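Questions people ask us about the Plomside Plastic Bag Loom Group. Last tidied up Oct 3, 2026. If yours isn't answered, write to us through the form on the noticeboard page and Jinlong Shi will get back to you, usually the same evening.

## What do you do, exactly?

We turn old carrier bags into yarn (we call it plarn, like everyone else) and then weave, crochet or knit it into things people can use. Mats, shoppers, peg bags, plant pot covers, the odd hat. Most of us had never touched a loom before joining and now we can't stop!

## Do I need any experience?

None at all. If you can cut along a fold you can make plarn, and the first evening is mostly cutting and chatting. Crocheters tend to pick it up in minutes, though it squeaks a bit on the hook and takes some getting used to. Complete beginners often do better on the peg loom, where the plastic stays put while you think.

## Where and when do you meet?

Upstairs at the Ziscombe Rooms, 7 till 9 in the evening. Dates go up on the noticeboard page a month ahead. The door on the street side sticks, so give it a proper shove. There's a lift at the back by the bins. Parking is free after six.

## What does it cost?

£2 a session, which pays for the room and the tea. Hooks, scissors and looms can be borrowed. If you get hooked (sorry) you'll probably want your own 8 mm or 10 mm crochet hook before long.

## Which bags are best?

Soft, thin ones with a bit of stretch. The very flimsy sort from market stalls makes a lovely light yarn, and thicker supermarket bags are good for mats and anything that needs to stand up by itself. We can't use:

- crinkly bags that shatter or flake (they've started to break down)
- compostable bags, for the same reason
- anything with food or grease still in it
- bubble wrap, cling film or crisp packets

Pale colours are always in demand. White is easy to come by, but a good blue gets snapped up the minute it lands on the table, and we use masses of it for borders and sky. 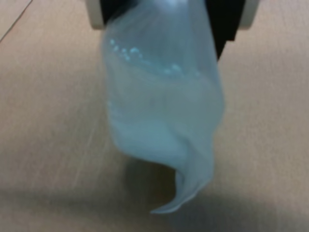 *Pale blue, a bit crumpled: just the kind of colour we love.*

## How do I get bags ready to bring?

Shake out the receipts and crumbs. Wipe or rinse if they need it, then hang them up until they're properly dry, as damp bags go musty in the box. Flatten each one, fold it lengthways in quarters and stack them by colour if you're feeling keen. Please don't cut off the handles, we do like to decide that ourselves! Some patterns use them.

## How do you cut a bag into yarn?

Lay it flat with the side pleats tucked in. Trim off the bottom seam and the handles, and fold what's left into a long strip. Now cut across the strip every 3 cm or so and you'll have a pile of loops. Join the loops by passing one through another and back through itself, then pull gently until the knot is small. Pull hard and it snaps, and you'll say something rude. Wind it into a ball as you go.

Wider strips give a chunkier yarn and a squashier mat. Narrow ones look beautiful but eat up your whole evening.

## How many bags does a project take?

It varies a lot with thickness. Our biggest piece so far, the hanging for the stairwell at Ziscombe, used 1,338 bags and was finished in June. It's a view of the river with the old Astico warehouse on the far bank, and if you stand on the half landing you can find the heron. The sitting mat that most people choose for a first big project is much more manageable. Jinlong keeps a notebook of bag counts and is delighted to be asked about it.

## Is it strong?

Surprisingly so! A tightly crocheted shopper will carry potatoes happily. It does stretch, so make the handles shorter than you think you want them.

## Can I wash it?

Cool water, a drop of washing-up liquid, and hang it outside. Keep it well away from tumble dryers, irons, radiators and candles.

## Can children come?

Yes, with a grown-up. Under-tens usually love joining loops and are often faster at it than we are.

## Do you sell what you make?

Now and then. We had a table at the Shen Street fair and sold nearly everything, including a bath mat that two people wanted and one very nearly went home without. The money went on a second-hand floor loom, number 504 in the maker's book according to the little plate underneath, and it weaves like a dream.

## Can I donate bags without joining?

Please do. There's a box inside the Ziscombe entrance, on the left. If the lid won't shut, hang on to yours for a week or so and try again.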